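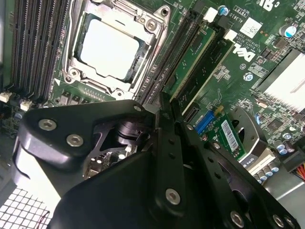 Processor seated in its socket on a Dell desktop board, cooler off.

Desktop Refurbishing at Rultitz: Frequently Asked Questions
Last updated 2025-12-14

Which computers do you take?
Desktop towers and small form factor machines, Dell or otherwise, as long as the motherboard is still inside. We do not take laptops or all-in-ones at the bench. Ask Denise Kettle at the front desk if you have more than 6 to drop off at once.

Do I need to remove the hard drive first?
You can. If you leave it in, we wipe it before anything else is done. We don't copy files off drives.

Can I swap the processor myself?
Usually, if the new one fits the same socket and the board's BIOS supports it. Check both before you order. Line up the small triangle on the corner of the processor with the one at the socket, and set it down flat without pushing. If it rocks, lift it out and look again.

Do I have to replace the thermal paste?
Yes, every time the cooler comes off. Wipe the old paste from the metal lid of the processor and from the cooler with isopropyl alcohol and a lint-free cloth. A dot the size of a pea is enough.

My computer won't start after I added memory. What now?
Unplug it, take the modules out and put them back one at a time. The latches at the ends of the slot should close on their own - if one stays open, the module isn't all the way down. Try one module alone in the first slot listed in your manual.

Where do I find the board's part number?
It varies. Look for a printed label or small white lettering on the board itself. For a Dell, the service tag on the outside of the case is normally quicker.

What does it cost?
Cleaning and fresh paste is $19. Fitting a part you bring in is $5 more. We don't charge for a machine we can't repair.

How long does it take?
Most jobs are done within a week. May is slow because of the school orders.

Is there a warranty?
100 days on our work. Parts you supplied are not covered. Questions about a finished job go to Arnel Padilla, with the ticket number.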